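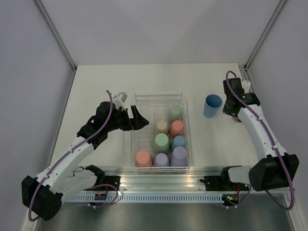

Can a machine put away the cups in an ordinary kitchen yet?

Under supervision, and slowly; the Drernura program does not yet consider any system ready for unattended household use.

Cups of one shape on a clear table are within reach. Mixed dishes in a full sink remain difficult.

Our shop-floor trials at Prastetti covered 200 sorting tasks in October. Staff stepped in on more than seven.

The Ukitz household study is still open. Results will be posted to this account.

Wednesday, October 30, 2019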